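Clendeck confie à Horácio Baptista ses activités en Europe du Sud

Le transporteur Clendeck a nommé Horácio Baptista directeur des opérations pour l'Europe du Sud. Il prendra ses fonctions en juillet et sera installé à Lyon, où le groupe possède déjà son bureau régional.

M. Baptista travaillait jusqu'à maintenant chez Fandine, spécialiste de la messagerie de palettes, où il dirigeait un réseau de 30 agences. Il aura chez Clendeck la responsabilité de presque 200 chauffeurs et de la plateforme de Moulin, ouverte l'année dernière pour le trafic entre la France, l'Espagne et le Portugal.
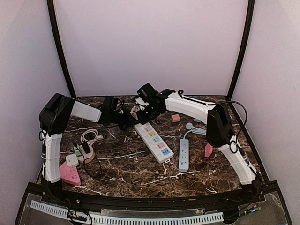 Une flotte en renouvellement

Cette nomination arrive dans une période d'investissement pour l'entreprise. Clendeck exploite dans la région 142 tracteurs routiers, dont les plus anciens seront remplacés avant l'hiver. Un deuxième départ de nuit vers Porto - demandé depuis longtemps par les clients du textile - doit aussi commencer à l'automne.

« Ma première tâche sera de visiter les équipes et d'écouter les exploitants », a déclaré M. Baptista. Il souhaite également revoir le contrat de sous-traitance avec la société Moson, qui assure une partie des livraisons du dimanche.

Le poste était vacant depuis le mois de mars.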